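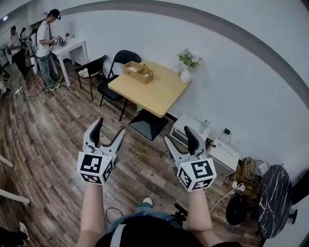
Light blue jeans worn with a dark top

Denim washing

Denim washing is the group of finishing processes applied to denim garments after they have been sewn and before they are sold. It removes starch and loose dye, softens the cloth, controls shrinkage and sets the final colour, from near-black through mid blue to pale blue and white. The term covers wet treatments such as rinsing, stone washing and bleaching, and is often extended to dry treatments, including hand sanding and laser marking, that are carried out in the same laundry.

Denim sold without any of these treatments is called raw or dry denim.

Background

Most denim is a warp-faced cotton twill. The warp yarns are dyed with indigo and the weft yarns are left undyed, so the outside of the cloth is blue and the inside is much paler. Indigo does not dissolve in water. It is chemically reduced to a soluble form, taken up by the yarn in a series of short dips, and turned back to its insoluble blue form by exposure to air between dips.

The dye collects near the outside of the yarn and leaves a white or lightly coloured core, an effect known as ring dyeing. Abrasion wears away the outer layer and exposes the core. All of the common fading methods depend on this property. Yarn that has been dyed through to the centre, as is usual with many sulphur blacks, fades more slowly and with less contrast.

Warp yarns are coated with size, usually a starch, to protect them on the loom. Some of this remains in the finished cloth and gives unwashed denim its stiffness.

Wet processes

Desizing
Desizing is normally the first step. Garments are tumbled in warm water with amylase, an enzyme that breaks starch into soluble sugars, and then drained and rinsed. Incomplete desizing leads to streaks and to uneven results in later stages. A lubricant may be added to the bath to prevent crease marks.

Rinse wash
A rinse wash is a short wash with little or no abrasion. The garment stays dark, and most of the surface dye that would otherwise rub off on furniture, shoes and light-coloured clothing is removed.

Stone washing
In stone washing, garments are tumbled with pumice in a rotary machine. The stones rub against raised areas such as seams, hems and pocket edges, which fade first. The depth of the effect depends on the size and hardness of the stones, the ratio of stones to cloth and the length of the cycle. Pumice wears down during use and produces grit, which must be rinsed out of pockets and kept out of drains. It also damages the lining of the machine.

Enzyme washing
Cellulase enzymes partly break down the cotton at the surface of the yarn, loosening the dye held there. They can be used alone or with a reduced quantity of stones. Acid cellulases work quickly but tend to let loose indigo settle back on the white yarns, a fault called backstaining. Neutral cellulases are slower and cause less of it. The enzyme is deactivated at the end of the cycle by raising the temperature or changing the pH, as continued action weakens the cloth.

Bleaching
Pale blue shades are generally made by bleaching after desizing or stone washing. Sodium hypochlorite is the traditional agent. It is cheap and fast, but it is difficult to control and damages cotton and elastane if left too long. The bath is followed by a neutralising treatment to remove chlorine residues, which can cause yellowing in storage. In acid washing, pumice is soaked in an oxidising agent and tumbled with nearly dry garments, giving a mottled pattern. No acid is involved in the bleaching step despite the name.

Tinting
Tinting adds a small amount of dye after fading. Brown and yellow tints are used to imitate age, and grey tints to dull a bright blue.

Dry processes

Hand sanding is done with abrasive paper on a garment stretched over a form. Whiskers, the pale lines that radiate from the top of the thigh, are made by sanding over a raised pattern. Sandblasting was once widely used on the thighs and seat. Inhaled silica dust from the process causes silicosis, and several countries have prohibited it for garments.

Laser marking burns off the outer layer of dyed fibre according to a digital pattern. It gives consistent results between garments and uses no water, although a rinse is usually needed afterwards to remove residue.

Ozone treatment exposes garments to ozone gas in a sealed chamber. It lightens the overall shade and is also used to clean up backstaining.

Shade standards

Laundries and clothing brands agree on a shade by means of an approved sample garment. Names such as light wash, mid wash and dark wash have no fixed technical meaning and differ between makers. The Aitken scale, used by some contract laundries, divides faded indigo into 30 steps read against a printed card. Rolico, a laundry operator in Filtthorpe, keeps a reference library of 3,034 finished leg panels, filed by fabric and recipe.

Environmental effects

Wastewater from denim laundries may contain indigo, starch, detergent, salts and pumice sludge. Starch raises the biological oxygen demand of the water, and dye reduces the light reaching aquatic plants. Treatment usually involves settling, biological digestion and filtration. Foam systems, which carry chemicals in fine bubbles, have reduced water use in some plants.

Care

Washed denim continues to lose colour in domestic laundering. Care labels commonly recommend turning the garment inside out, washing in cold water with similar colours and drying on a line in the shade.

See also

Denim
Indigo dye
Jeans
Poltska twill
Textile finishing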